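The Gauge at Clarnlow

The woman across the road had read the river gauge for 34 years, and when her hip got bad she asked me to do it until she was better. She did not say how long that would be. She gave me a clipboard, a flashlight and a pair of rubber boots that had been her husband's, and she told me the boots would be too big.

They were too big. I wore them with two pairs of socks.

The gauge was a painted board bolted to the last pier of the old railroad bridge. To read it you went down the bank on a set of concrete steps, 83 of them, with a pipe for a railing. You read the board at seven in the morning and seven at night and wrote the number down. Then you called it in to a machine at Sisero, the power company that ran the dam upstream. The machine beeped and you said the number, and the machine said thank you in a man's voice.

I was between jobs that September. I had been let go from Halter when they closed the front office, and I was living in my sister's house while she was overseas. I slept late. I ate soup out of the pot. My sister called on her lunch break, which was my bedtime, and asked what I was doing with myself, and until the gauge I had to make something up.

The first week I wrote down the numbers and they were all nearly the same. Four feet two. Four feet two. Four feet one. In the evening I took the clipboard across the road, and my neighbor put on her glasses and read down the column with her finger.

"You're rounding," she said.

I said I wasn't.

"It wasn't four-two last night. There was rain up at the reservoir. It would have been four-three, or just short of it."

I said it had been getting dark and the water was moving up and down against the board. She said it always moved up and down. You watched it for a full minute and took the middle. She said she had told me that, and maybe she had.

So I watched it for a full minute. A minute is a long time to look at a board. I noticed that the paint was newer on the bottom half. I noticed a place on the pier where somebody had scratched two initials and then scratched out one of them. Across the water there was a man who fished from an upturned bucket, and after a few days he raised his hand when I came down the steps, and I raised the clipboard.

Sisero paid her 16 dollars a month. She gave me the first check signed over on the back. I told her I didn't want it and she said it wasn't a matter of wanting. I bought socks.

In the second week it rained for three days. The steps were slick, and I went down sideways, holding the pipe with both hands and the flashlight under my chin. The river had turned the color of coffee with milk. It was at six feet four, then seven feet even, then eight feet one, and the bottom steps were under it. I read the board from higher up with my sister's bird glasses. I called it in, and the machine said thank you in the same voice as before.

"Eight-one," my neighbor said. She was in her chair with her leg up on a stool. She had all the old clipboards on the dining table, and she had pulled one from a stack and had it open on her lap. "It was eight-six the year my youngest was born. It came over the road at nine. You'll want to move your sister's car up to the church."

I moved the car. Then I moved hers. Most of the street had done the same by supper, and the church lot was full, and people stood around between the cars in their raincoats and talked. A woman I had seen many times and never spoken to asked me what the river was at. I told her. She told the man next to her, and he told somebody else, and I heard my number go off across the lot.

After that I went down every hour. Nobody had asked me to. At ten it was eight feet five. At eleven it was eight feet seven, and I stood in the rain and watched it for a full minute and then another one. My neighbor's kitchen light was on. I went over each time and told her through the screen door, and she wrote it on the back of an envelope.

At midnight it was eight feet seven.

"Watch it again," she said.

I went back. I put the light on the board and waited. A whole tree went by, roots first, and bumped the pier and turned and went on. The water moved up and down. The middle was eight feet seven, or maybe a hair under it.

"A hair under," I said through the door.

"Which hair?"

I said I would call it eight-six and a half.

She wrote that down. Then she took her glasses off and said I should go to bed – she was going to. I didn't go to bed. I sat on my sister's porch in the big boots, and at one I went down again and it was eight feet five.

In the morning there was mud on the lower steps and a plastic chair in a tree. The man across the water was looking for his bucket. I read the gauge at seven and called it in.

My neighbor had her hip done that winter. She got around well on it, first with a walker and then with a cane, but the doctor said no to the steps and she did not argue with him, which surprised me. By then I had work again, three days a week at the Gunawardena print shop, folding programs and answering the phone. I asked if I could change my hours so I started at eight. They asked what for and I said I had to read the river. They said that was fine.

My sister came home in the spring and I rented the rooms over the hardware store, which are closer to the bridge anyway. Sisero wrote to say they planned to put in an electronic gauge. They have written that same letter twice since. A truck came once and two people looked at the pier and took measurements, and then they drove off.

I still take the clipboard over in the evening. My neighbor reads down the column with her finger. Last week she stopped at one and tapped it.

"Four-three," she said. "You sure?"

I said I had watched it for a minute.

She kept her finger there a little longer and went on to the next.

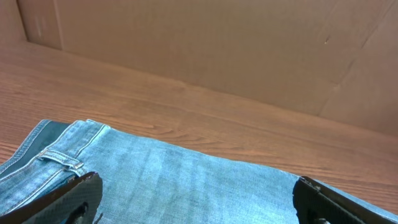
Words by R. Gunawardena
Posted 15 Dec 2022 in Short Fiction

R. Gunawardena writes short stories and has lived near one river or another since childhood. An earlier version of "The Gauge at Clarnlow" was read aloud at a library evening, with a different ending and no tree.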